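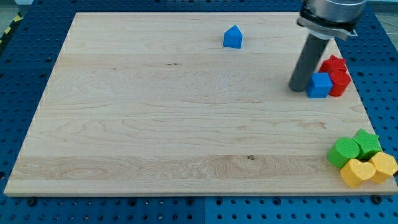

Dernière modification de la page : avril, 17 h 40

Retendre une chaîne de vélo sans dérailleur

Votre chaîne claque ou saute dans les bosses ? Pas de panique, j'ai appris ça à l'atelier vélo Sondgate et ça se fait très bien à la maison !

Retournez le vélo et desserrez les 2 écrous de la roue arrière (un demi-tour, pas plus). Tirez la roue vers l'arrière, bien droite entre les bases, puis resserrez un peu chaque côté, en alternant. Moi je vise environ un centimètre de jeu au milieu de la chaîne. Faites tourner la manivelle : si ça force à un endroit, redonnez un poil de mou.

Serrez à fond, puis faites 200 ou 300 mètres tranquilles avant de revérifier les écrous. Et le frein arrière aussi, hein, je l'ai déjà oublié...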